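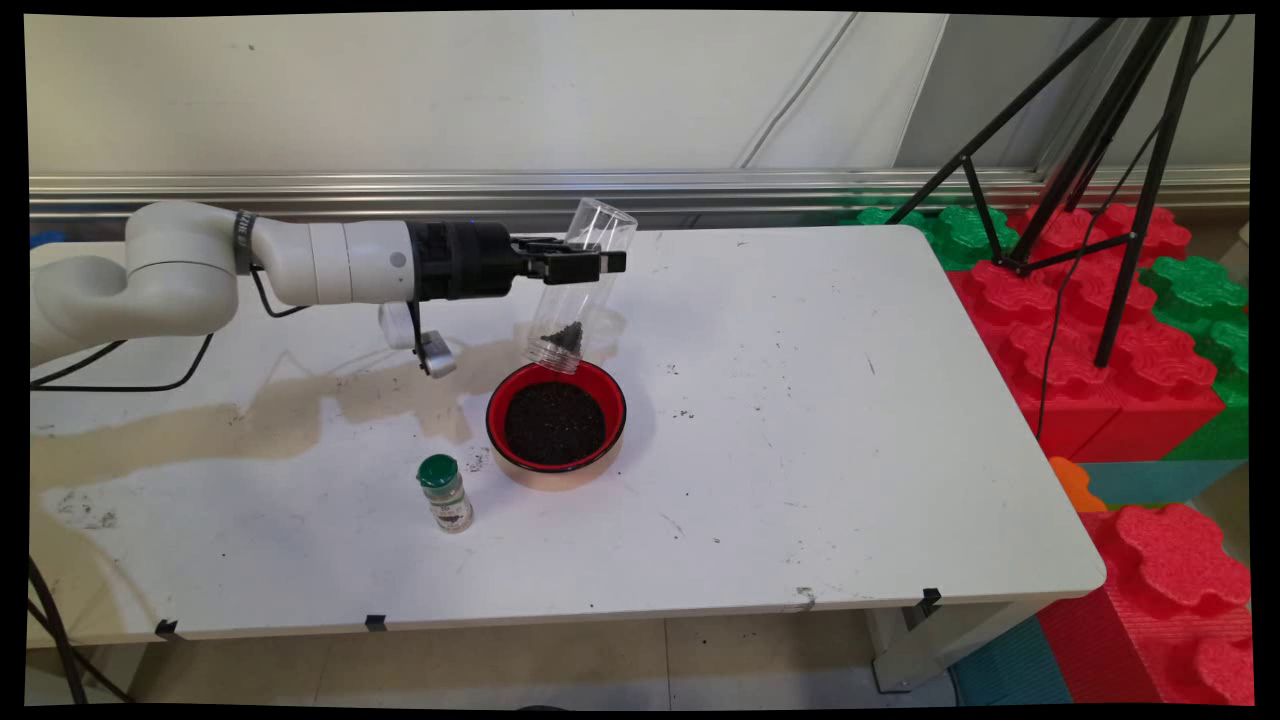 # Re: pouring cell, what happens to the bench jobs

From: Tahira Mirani
To: bench-and-packing list
Date: June 23, 2023

Fouzia asked for this in writing so people on the late shift get the same answers as everyone else. Her message is quoted first and my replies come after it. It's long, so skip to the part that concerns you.

> From: Fouzia Virk
> To: bench-and-packing list
>
> Three of us have been asked separately whether the arm is taking over sample prep, and we all gave different answers. Could somebody who has been in the planning meetings please say:
>
> 1. Which jobs are moving to it and which are staying with us.
> 2. Whether the hours on the fall schedule change.
> 3. Who cleans up. I mean this seriously. I wiped down that table twice during my last shift and there were still granules on it when I left.
> 4. What we do when it stops with a bottle in the gripper. Mudassar says press the button and walk away. Hsiu-ying says press the button and stay there. Those can't both be right.
>
> Also, the work card by the door still describes the old manual pour. A new starter would follow it.
>
> Fouzia

## 1. Which jobs move

What moves is the pour: bottle to bowl, dry granular material only. The arm takes a bottle, tips it over the bowl and sets it back down. Powders stay with the bench for now, and so does anything that clumps enough to need a tap or a spatula. We tried a few of the clumpy batches in January and the material sat in the neck of the bottle. A person sees that and gives it a shake. The arm will hold the bottle at the angle it was told to hold until somebody changes the angle.

Filling, weighing, labeling and the final check before packing all stay with people. The spice jars for the Arain order are still filled by hand, green caps included. Adeel has looked at having the arm do the caps and does not want to try it this year.

So a typical run looks like this:

- A person fills the bottles and puts them in position.
- The arm does the pours.
- A person checks the bowl, weighs it and signs the sheet.
- A person clears the table before the next run.

The person in the first step and the person in the third can be the same one, but the sheet needs a name at both places.

## 2. Hours

Nobody's hours go down on the fall schedule. I asked for that to be put in the minutes and it is there. What does change is how the hours are spent. The two pouring slots on the early shift become one cell operator slot and one extra slot at the check station. Check has been the place where work piles up, so that is where the time goes.

The cell operator slot is paid at the same rate as the check station. A few people asked if it should be higher. Adeel has taken that to the managers and I don't have an answer. I would not plan around it.

Anyone who has done pouring for years and would like to stay at the bench can ask to. The Dindness batches are nearly all powder and they need experienced hands. Please tell Hsiu-ying directly, and don't just swap names on the board.

I also want to be straight about the part I can't promise. The schedule covers the fall. If the Kuko order is renewed at its present size there will be work for everyone who is here. If it isn't, we would have had that problem with or without the arm, but I know it will feel different with it standing there.

## 3. Cleaning

Fouzia is right. Specks land on the white top on both sides of the bowl, and with a dark material they are easy to see. With a pale one we'd miss them, and they would end up in the next batch.

The rule from now on is that the cell operator cleans the table at the end of each run, with the arm parked and the stop button pressed in. Brush first, then a damp cloth. Lift the bowl and do underneath it. Take jars off the table before you brush. Please leave the black clips along the front edge where they are. Time for cleaning is now counted as part of the run, 11 minutes, so it should no longer come out of anyone's break.

Old scuffs and smudges that don't come off with the cloth can be left. Zavness has been asked to quote for a new top.

## 4. When it stops mid-pour

Press the button and stay there. Mudassar agrees with this now, we talked it over yesterday.

With the button in, the gripper keeps its hold, but the bottle may be tilted with its open end down and there can be material left near the mouth. If you walk off, the next person doesn't know if the pour was finished. Call the cell operator, or Adeel if you are the operator. Don't pull the bottle out by hand. Write the batch number and the words "stopped in pour" on the sheet. The bowl goes to waste, even if it looks full. A lost bowl is a small cost and nobody will be asked to explain one.

If it stops 3 times in one shift, leave it off and go back to pouring by hand. You don't need permission for that.

## The work card

Hsiu-ying is rewriting it and would like two people from the bench to read the draft – ideally one who likes the arm and one who doesn't. Write to her off list. Until then I have taken the old card down and pinned a copy of section 4 in its place.

Things I've probably missed can go to the list. I read it in the mornings.

Tahira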